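Six Songs in a Room Over the Hardware Store

February 7, 2024
Posted in: Shows, Rambling

I have been meaning to write this one up since November, and every time I sat down to do it I ended up putting on the record instead and then it was bedtime. So tonight the record stays in its sleeve until I'm finished. Those of you who only come by for the bread recipes, I'll see you next time. Those of you who like it when I go on about music, get yourselves something warm to drink.

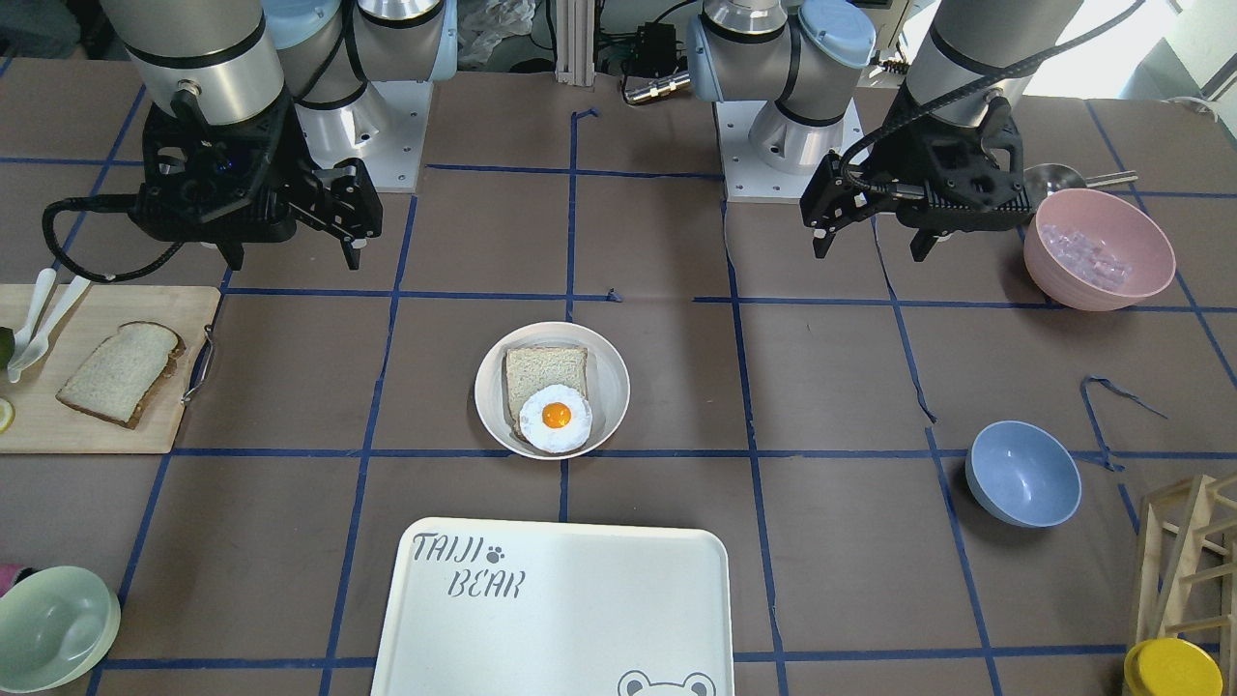
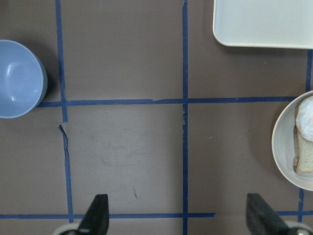
How I ended up in Vendthorpe on a weeknight

My sister had been after me for months to come hear Clodagh Mac Mathúna sing. I knew the name, sort of. I had one song of hers on a mix somebody made me, the slow one about the ferry, and I liked it fine without ever going looking for more. I get lazy that way. There's so much music and I keep going back to the same dozen albums I bought in college, which my sister considers a personal failing (she may be right).

Then she called and said Clodagh was playing in Vendthorpe with Paora Tomoana on guitar, that tickets were ten dollars, and that she had already bought mine. So that was that! I drove up after work with the heat on full blast and a sandwich in my lap, and got lost twice, because the venue is upstairs from a hardware store and the sign for it is smaller than the sign for key cutting.

The place is called the Grinaseck. I asked the fellow at the door what it meant and he told me it was the last name of the man who used to own the building, and that people have been spelling it wrong on posters for years. It holds 70 people if everyone is friendly. There's no real stage, just a rug and two lamps and a step you have to be careful of on the way to the bathroom. I loved it right away. I've been to plenty of big shows where I watched the whole thing on a screen and wondered why I'd paid to park, and this was like being invited into someone's front room after supper.

The opener

A duo called Eze went on first, a brother and sister with a cello and a little pump organ, and I'm sorry to say I talked through the start of their first number because I was trying to find out where my sister had put my coat. By the second number I had stopped talking. They don't sing much. The cello holds down one long note and the organ wanders around on top of it, and just when you think you know where it's headed they stop, look at each other, and start something else. The woman in front of me had her eyes closed the whole time. I bought their tape afterward, and I don't own anything that plays tapes, so if anyone reading has an old deck in the basement they'd part with, please do let me know.

Clodagh and Paora

I had it in my head that they'd been playing together for years. They hadn't. Clodagh told us between songs that they'd met the previous spring when they were both booked at the same festival and both got rained out, and they spent the afternoon under a tarp trading songs with everyone's shoes full of water. He taught her two of his and she taught him one of hers, and they've been writing to each other since. She's a wonderful talker. She'll start explaining a song and get sidetracked by a story about her aunt's goat, and then she'll laugh and say well, you'll hear it anyway, and off they go.

They opened with the ferry song, which surprised me, as I'd have saved it. But hearing it with his guitar under it was like hearing it for the first time. On the recording there are strings and drums and it's all very pretty, and I think I'd never really paid attention to the words. With only the two of them up there you couldn't miss them. The verse where she's counting the lights on the far shore got me right in the throat. My sister passed me a napkin without looking over, so I guess I'm predictable.

Paora has a very light touch. He plays a Pramik, a guitar I'd never come across before, with a small body and a dry, woody kind of sound, and he barely seems to press on it. He sang lead on two songs. The first was fast and funny and had everyone stomping so hard I worried for the paint cans downstairs. The second was a lullaby he wrote for his daughter, and he sang it so quietly that you could hear the radiator tick. I don't think I've ever been in a room that quiet with that many people in it.

They played 6 songs together and then Clodagh did a few alone, including one with no guitar at all, just her and her foot on the rug. I'd heard people describe her voice as rough and I suppose it is, a bit, around the edges. It suits her. She goes for the high notes as if she isn't sure they'll be there and is delighted every time they are.

Afterward

The two of them came and stood by the coat rack and talked to anybody who wanted to. I'm hopeless at this sort of thing. I had a nice sentence all ready and what came out of my mouth was "good rug." Paora said thank you, very seriously, and told me it belonged to the house but he'd pass it along.

I did manage to buy the record. They'd pressed a small run of the duo songs and numbered each sleeve by hand in green ink, and mine is 2188, which made me laugh, as there can't possibly be that many. Clodagh said she'd started numbering from her old street address because starting at one felt lonely.

I've played it most evenings since. Side two is the better side, if you're asking me. The lullaby is on there, though you don't get the radiator.

They're supposed to be back at the Grinaseck when the weather turns, and my sister is keeping an eye out for tickets. If you're within driving distance, come along and say hello. I'll be the one near the front with napkins in both pockets. Eat before you come, though, as the only thing they sell up there is tea and a kind of very hard ginger cookie.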